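HSK 118 Household Care and Storage
Unit 4 handout: Toothbrushes, paste and the bathroom cup
Notes prepared by Genowefa Chmielewska, Davudville Adult Learning Center
Revised October

Read before the practical. Bring these notes with you. The worksheet is collected at the end of the session and counts toward the unit mark.

4.1 Scope

Unit 3 covered the sink, the tap and the shelf. This unit covers the small items kept near them: the toothbrush (manual or electric), the toothpaste tube, and the cup or mug in which the brush stands. Razors, combs and medicines are in Unit 5 and are not discussed here.

Terms used in these notes:

Holder: any open vessel in which a brush stands upright. A mug, a tumbler and a purpose-made stand are all holders.
Head: the part of the brush that carries the bristles.
Neck: the narrow part between head and handle.
Crimp: the flat sealed end of a tube, opposite the cap.
Set: one holder, one brush and one tube, belonging to one person.

4.2 Choosing a holder

The holder has to do two jobs. It must keep the head clear of all surfaces, and it must stay upright with the brush in it. Most failures are of the second kind.

A manual toothbrush is light and will stand in nearly anything. An electric toothbrush has a motor and a battery in the handle, and the load on the holder changes accordingly. Put the handle in first, head up. If the holder tips when the brush leans against the rim, it is too narrow or too light. Compare the height of the holder with the length of the handle; a holder that reaches less than a third of the way up should be rejected.

Glass mugs are acceptable. They are heavy for their size, and residue shows through the wall before it has time to harden. A loop handle helps when the mug is carried to the sink for rinsing. Place the mug so that the handle points to the side of the stronger hand. Ridged or faceted glass needs a soft brush for cleaning, as a flat cloth passes over the grooves.

Plastic tumblers such as the Bepari are lighter and do not break, but should be tested with an electric brush before use. The Clevero stand has a fixed slot for the neck and takes manual brushes only.

4.3 Laying out the set

Use a flat, cleared surface. Keep the three items apart at the start so that each can be picked up without moving another. The holder goes toward the back. The tube lies flat in front of it, and the brush to one side. An item placed over a cable hole or a seam in the tabletop will rock, so shift it a little.

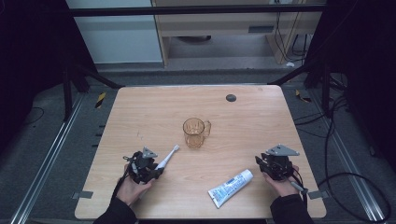

Once the layout is settled, work in the same order each time. Brush first, then tube. A tube placed in the holder first takes up the floor of the vessel and the brush then rests at too low an angle. If the holder is small, leave the tube out of it altogether and store it lying down or standing on its cap.

Procedure for the brush:

Hold the handle below the switch.
Turn the brush until the head is uppermost.
Lower the base of the handle over the center of the holder, then let it come to rest against the wall.
Release, wait, and check that the holder has not moved.

Do not grip the brush by the neck. On many electric models the head pulls off at that point, and the handle drops.

4.4 The tube

Tubes are stored with the cap closed. Wipe the thread before closing. Dried paste on the thread keeps the cap from seating, and the paste behind it hardens.

Flatten from the crimp toward the cap. Fold the crimp over once the first part of the tube is empty, and fold again as needed. Metal tubes hold a fold. Laminated and plastic tubes spring back and need a clip; the Rustix clip issued in class fits most widths.

A tube standing on its cap feeds by gravity and needs less pressing. A tube lying flat is more stable on a shared shelf. Either is correct. State on the worksheet which method was used.

4.5 Cleaning interval

Rinse the holder daily and dry the inside. Wash it with warm water and dish soap once a week. Glass may go in the dishwasher if the maker permits it. Electric handles may not, whatever the label says about splashing. Separate the head from the handle, rinse both parts under the tap, and dry the joint. White residue at the joint is paste and comes away with a damp cotton swab.

Heads are replaced every three months, or earlier if the bristles splay.

4.6 Recording weights

The worksheet asks for the weight of each holder, empty and dry. Use the kitchen scale on the side bench. Set it to grams and zero it before each reading. A reference glass mug is kept with the scale and weighs 238 g; if your reading for it differs by more than 2 g, ask for new batteries.

For the tipping test, add water to the holder until it stays upright with the electric brush leaning on the rim, using the waterproof practice brush only. Record the volume. A light tumbler may need almost 200 ml. A holder that stays up empty is recorded as zero.

4.7 Common errors

Head down in the holder.
Two brushes in one holder with the heads touching.
Tube stored uncapped.
Holder set at the front edge of the shelf, where a sleeve will catch it.
Charging base left plugged in beside the tap. See Unit 2 on outlets.

4.8 For next time

Complete columns A to D of the worksheet for one set at home. Column E is filled in during class. Read the Unit 5 notes up to the section on blades. The practice brushes go back in the drawer marked 4, with the heads in the covered tray.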